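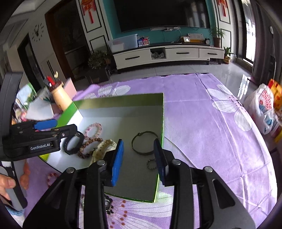

Jul 31, 2024. Parnen hand grippers, pad work, at Endby. Swapped the old pads for the blue rubber ones and moved from the bench blocks to jewellery. Soft items are still the weak point. With the fingers open above the green-walled box, the thin dark bangle with the knotted clasp lies in the middle of the white floor, and there is very little under it for a pad to get hold of. The pale pink beaded bracelet near the left wall is the easier shape, but the beads roll against each other when the pads close and the string takes up the slack late.

Pad thickness first. Chiyo cut the new set from the Seol sheet, same outline as January. They sit square at the tip and toe in slightly at the root when squeezed. I shimmed one side and left the other alone for comparison. The shimmed side closes flatter. Will do both.

Encoder readings, right hand unit: 644 closed on nothing, 1739 at the width I use for the watch strap, 3000 fully open. The closed figure was nearly 700 before the shim, so the zero in the config is wrong and wants changing before anyone logs more. Dzifa has the file — ask before editing, she has local changes.

Trigger return is slow. Took the side plate off, cleaned the pivot, put it back with the same four screws. Better, still not crisp. Spring is the original. Pasancombe list a stiffer one at the same length, order two.

Strap and link band: approach across the width. Lengthwise they fold and slip out of the bottom of the pads. Bangle: tip it up against the wall with one finger, then close. Works at low speed only.

To do
Shim second pad
New zero, both units
Try bangle again with the tips chamfered
Return Chiyo's hex driver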